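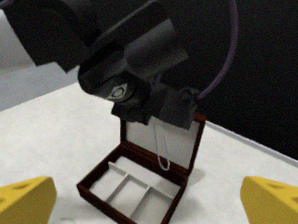 Nurkisia Working Papers in Household Research. Posted Dec 9, 2021

4. Do people keep what they say they keep?

Surveys of household clutter lean heavily on self-report, and we doubt the answers deserve the trust they get. In October we sent a form to 200 homes in Candik and got 184 back. Respondents listed 608 small objects they called "sentimental". The earlier Stokex survey treats that label as a measure of attachment. We see little reason to. Many people seem to have ticked the box for anything they hadn't got around to throwing out, old puzzles included.

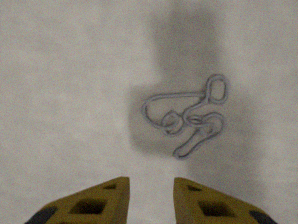

Figure 3. Metal wire puzzle on a grey surface.

Follow-up visits to 16 homes didn't help the usual story. Several owners couldn't find the item they had rated highest, and a few had forgotten listing it. The Carré scale, which scores attachment from a single question, would have

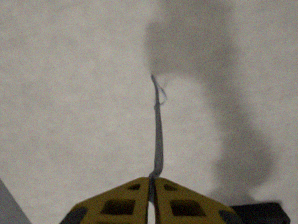 coloured all of these households as strongly attached. A kinder reading is that memory fades and drawers are deep. That may be so, but a scale that can't tell fondness from neglect shouldn't be used to advise anyone on downsizing, and our own form has the same fault.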